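Small Things First
Speaker notes, Bultora home workshop, 19 November 2024
Talk length: 18 minutes, then questions

Opening

Welcome everybody, and wait for the back row to sit down. Start with the question: who has a drawer, a dish or a bag where hair things go to live? Hands up. (Mine goes up too – I have had one in every place I ever rented.)

Say why I love this subject. Closets get all the attention, and they take a whole weekend. A pile of scrunchies and socks takes as long as a cup of coffee, and you feel so good afterward! I started doing this in June, when I moved into the apartment on Nasr Street and had one bathroom drawer to work with.

The bed is your table

My favorite sorting spot is the bed. It's big, it's soft, and you have to finish before you can go to sleep. Pull the blanket back and tip everything out on the sheet. Spread it with your hands a bit so the small stuff comes loose. Clips love to hide inside scrunchies.

Put a lined bin right up on the bed with you. If it's across the room you'll start a "maybe" pile for the trash, and that pile goes back in the drawer.

Next slide. Give people a moment to look before I talk. Point out how mixed it is: a satin scrunchie, a dark red velvet one shaped like a flower, a pair of little white socks, beige tulle with pearl beads, and a pale pink swatch with pinked edges. Then ask who can find the silver hair clip. It's down on the open sheet among the palm trees, and it's tiny.

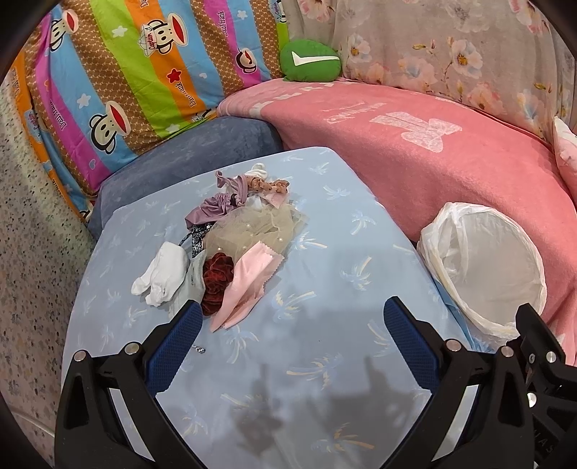
Four groups, in this order

1. Socks. Pair them, fold them, get them off the bed. Quick win.

2. Scrunchies. Stretch each one. If it doesn't spring back, let it go. Velvet and satin can stay together, they don't snag each other.

3. Clips and pins. Straight into something with a lid. I use a Cavel mint tin, and an old one from Diltska for the bobby pins.

4. Fabric bits. Slow down for this one! Ask what each scrap is for. If you can name the project, keep it. Tulle with beads gets rolled, never folded, or the beads catch on the net.

Try it together

Hand out the bags, one per table. 5 minutes on the timer. Walk around and listen – people tell wonderful stories over a single sock. Call time, then ask two tables what they got stuck on.

If there's time left, show the drawer divider made from a cereal box. Sign-up sheet for the next session is by the door.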